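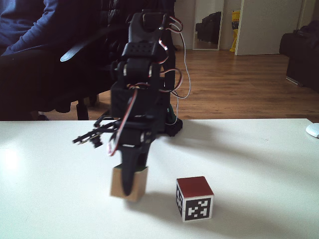
A white tabletop, a black jointed arm and a loop of red, white and black wire.

Ginette Roussel has been baking rye bread in Plallstead for 15 years, and she still gets up before her alarm. "I want to see what the starter did overnight," she says. "It's like opening a present, every single morning!"

We meet at four in the afternoon, when the shelves are nearly bare and she finally has time for coffee. There are two loaves left. She cuts into one before I've got my coat off, and it's wonderful: dark, sour, a little sticky, with a crust that fights back.

Her first rye was a brick, she tells me. "I treated it like wheat. I kneaded it for ages and waited for it to get stretchy, and it never did. Rye wants to be stirred and left alone. Once I stopped fighting it, I fell in love."

The lesson came from Charalambos Mavromatis, the baker she worked under when she moved to town. He kept his dough so wet that she thought he'd measured wrong. "I told him so, on my second day! He handed me a spoon and said to keep going."

These days she bakes six kinds, and the one people ask for most is the Prestatska, a long loaf with caraway and a spoonful of plum butter in the dough. It needs a full day of rest before slicing, and she will happily talk you out of cutting it early. "Warm rye smells amazing and slices like mud. Wait until tomorrow. Have it with cold butter and radishes."

I ask what a beginner should do first, and she's off again, drawing a loaf pan in the air with both hands (use one, she says, and forget about shaping). "Get whole rye flour, fresh if you can. Feed your starter the night before. Wet your hands, press the dough into the corners, and stop when you see little cracks on top. Then bake it longer than you think you should."

In April she'll start a small evening class, with room for around 4 people at the bench. Everyone goes home with a jar of her starter, which she has never given a name. "People always ask me that," she says, laughing and wrapping the last loaf for me. "It's flour and water. I just call it the jar."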